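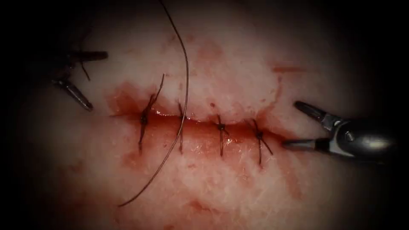 Krisztina Győri asked, after reading the last report, whether the spacing between stitches matters as much as the knots do, and whether we could say more about it this time. We have tried to do so in the second section.

Andari wound closure project
Progress report to the Kelemen fund, November

1. Work done in this period

The practice sessions at Zanent ran as planned. We held 8 of them, all on a Tuesday, starting at nine and finishing by early afternoon. One session was shortened when the tissue was delivered late, and the missing closures were added to the following week.

All the work was on short, straight incisions closed with interrupted sutures. We had said in the plan that we would also begin running sutures in this period. We did not start them. The interrupted closures were taking longer to get right than we had allowed for, and it seemed better to stay with one technique until the results were steady.

The total number of stitches placed and tied since the project began is 1226. This includes stitches that were later judged too loose or too close to the end of the wound. It does not include those that were cut out and redone during a session. The last report counted both together, so the two totals should not be compared directly.

2. Spacing and knots

To answer the question above, spacing does matter, but it is the easier of the two faults to put right. On a short wound closed with 4 stitches, the usual mistake is to place the first one well and then drift, so that the last gap is wider than the others. Marking the entry points before starting cured most of this. The marks are a help in training only and we will drop them before the final assessment.

Knots are slower to improve. Three problems come up again and again:

Knot lying on the wound. It should sit to one side of the cut. Where it rests directly over the edges it presses on them, and we mark the stitch down even if the closure is sound.

Uneven tails. One tail is often left much longer than the other. This makes little difference to how the stitch holds, but long tails get in the way of the next one and can be picked up by mistake.

Too much tension. The edges are pulled over each other when they should just meet. This was common in the first sessions and is now less so.

3. Handling the thread

More time is lost to loose thread than to any other part of the task. The needle goes through, the thread is drawn after it, and the long end falls across the wound where the loop for the knot has to be made.
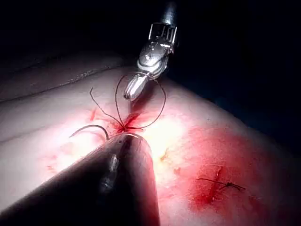
If the loop is thrown while strands are still crossed at the cut, it tends to catch on one of them and has to be backed off. We now ask for the long end to be laid clear before the first throw, and for the needle to be put down in the same place each time. Both steps add a few seconds. The sessions have not become longer, so the time appears to be made up elsewhere.

We have also shortened the thread. The Onoveck packs come in a length meant for larger wounds, and we trim each one before use. The waste is small and has been allowed for in the materials line.

4. Assessment

We scored 30 finished closures from the later sessions. Each was looked at for spacing, knot position, tail length and how well the edges met. Edges and spacing were mostly good. Knot position was mixed. Tail length was the weakest of the four, though the later closures were better than the earlier ones.

Blood on the surface made some of the knots hard to judge. We will wipe down each closure before it is scored from now on.

5. Spending

Spending on thread and needles is within the amount agreed. Tissue cost slightly more than planned because of the extra closures. We can cover this from the travel line and do not ask for any change to the grant.

6. Next period

Sessions continue at Zanent on the same day. We will work on knot position and tail length first, then begin running sutures once a full session has been scored without a misplaced knot. The scoring sheet is being revised so that tension has its own column, and a copy will be sent to Krisztina Győri for comment before it is used.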